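I finished Tovstead last night, after 39 hours, and I want to write my thoughts down before I start the next game and forget everything.

For those who don't know it, Tovstead is a puzzle game with a little bit of farming. You arrive in a valley where all the water mills have stopped, and you must repair them one after another. Each mill is a puzzle of gears, belts and ropes. Between the mills you walk, you talk with people, you grow beets. I expected that the beets would be the boring part, but I liked them very much, and at the end I had 644 of them in my barn and no idea what to do with them.

The first three mills are easy, maybe too easy. I almost stopped there. Then comes the mill of Gittins, an old man who sells you parts at terrible prices, and the game becomes a different one. I spent two evenings on this mill. The problem is that the big wheel turns too fast, and every solution I tried was breaking the small belt. I paid 215 coins for a brake which I didn't need at all. The real solution uses only the parts that you already have in your bag when you come in. When I understood it I had to stand up and walk in the kitchen a little. 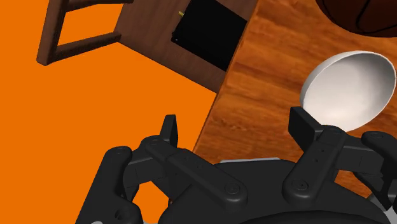

What I like less is the map. It doesn't show the height, so you see a path which looks short and then there is a cliff on it. Also the save points are too far from each other in the north. I lost nearly an hour of work at Pukik, the village on the frozen lake, and I was quite angry with it. I know there is now an option for saving everywhere, but it came with the March update and my game was already started, so it did not appear in my menu.

The music is by Dwynwen Price and it is beautiful, especially the theme of the lake, with only a harp and some kind of low flute. I have been listening to it at work.

My friend Tayla Bolger plays it too, and she has a final score of 2,420 points. Mine is much lower and I will not write it here. She says that I repair everything too carefully and lose the time bonus. It is true, but I don't like to hurry in such a game.

Next I will try Atix, which I bought in the same sale. It is a short one, I think, with trains. If somebody has played it, please tell me if it is better with a mouse or with a controller, but please nothing about the story.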